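Picture book about a shelter night gets a second printing

A children's picture book that began as a bedtime story in a church hall is going back to press. Omumska, written by Mirela Dantas and illustrated by Luana Caldeira, sold out its first run of 1,223 copies over the summer, and the publisher, Homa, confirmed on 24th August that a second printing is on the way. Stores should have it in November.

The story is short. A girl named Omumska and her grandfather lose their apartment and spend a winter moving between places that are not theirs -- a cousin's couch, a bus station, a cot in a church basement. A woman at the church gives the girl a coat with someone else's name sewn in the collar. She spends the rest of the book trying to find out who that person was, so she can say thank you.

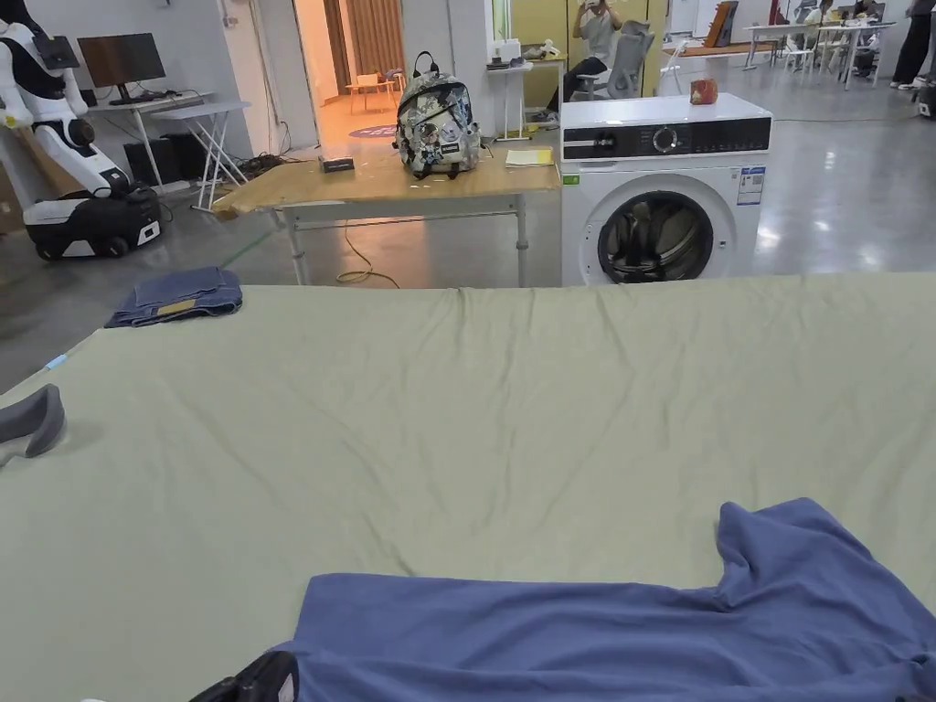

Jeans and a T-shirt laid out on a green sheet.

Dantas taught Sunday school for nine years before she wrote anything down. The first version was four pages, stapled, read out loud to kids between ages 4 and 9 who mostly wanted to know if the grandfather was going to be OK. He is. She said she got asked that so often she moved the answer up to the middle of the book, and her editor let her keep it there.

"Kids can take a sad story," Dantas said by phone. "What they can't take is waiting to hear about Grandpa."

She is careful about the religion in it. There is one prayer, on the page with the bus station, and it is the grandfather's. Omumska listens with her eyes open. Some early readers wanted more scripture, others wanted none, and the page stayed how it was. A note for parents at the back has two Bible passages and a list of questions to talk over, plus a page on what to say and not say to a classmate who has no steady home.

Caldeira's art is colored pencil over watercolor, a lot of brown and gray in the first half, with the coat in bright red all the way through. She had not illustrated a book before. She and Dantas met at a craft sale where Caldeira was selling cards -- Dantas bought a set, then wrote to the address on the back the same week. Eighteen months of drawings followed. Caldeira said the bus station spread took eleven tries and she still isn't happy with the clock.

The name came from Dantas's own kids, who made it up for a doll. It doesnt mean anything in any language she knows of. She has had letters asking.
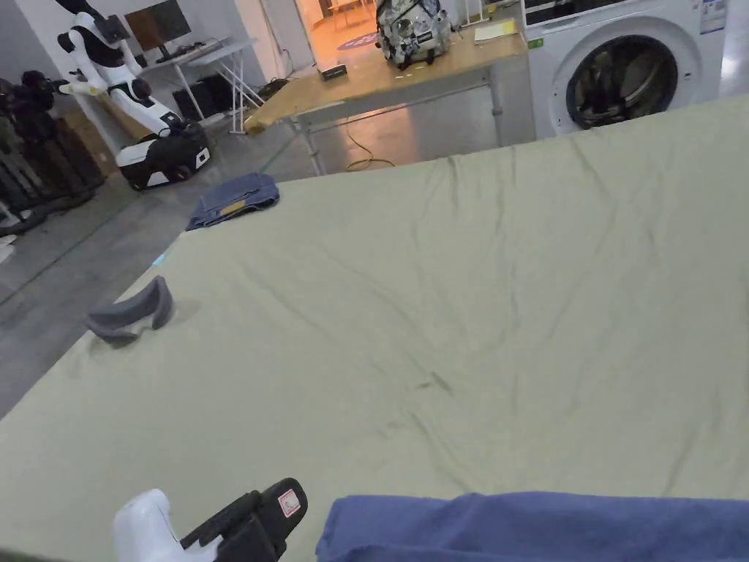 Reviews have been mostly warm. A few school librarians said the middle section drags for the youngest listeners, and one wrote that the ending, where the coat gets passed along again, comes to quick. Dantas agrees on the second point. The new printing adds one spread before the last page, so readers get to see the other child try it on. Nothing else in the text changes, except for a spelling mistake on the copyright page.

Price stays the same. Hardcover only for now. A paperback is possible next year if the second run does well, and Homa says it is talking with Tratico about an audio version, no date yet. Dantas would like to read it herself. "They're being polite about it," she said.

The Lopes bookstore, which sold more copies than any other shop in the first run, will host a reading when the new books arrive. Dantas will read, and Caldeira will draw coats for anyone who gets in line. Kids can bring their own paper. Free, but space in the back room is tight and the store is asking families to sign up at the counter. Strollers stay up front.

Part of the money from the first run went to a family shelter, which used it for bunk beds and a shelf of books for the playroom. The same share will come out of the second. Neither woman wanted to give the amount.

A follow up is in the works, also with Caldeira on the art. Dantas wouldn't say much, only that it starts at the bus station and that Omumska is in it but is not the main person this time. It's about the man who sweeps the floor there, who shows up in the first book on two pages and never speaks. Parents kept telling her that their kids had asked about him. She has a draft. It is too long, she said, and her youngest fell asleep during it, twice.

Anyone who ordered a copy after the first run sold out does not need to order again. Those will ship first.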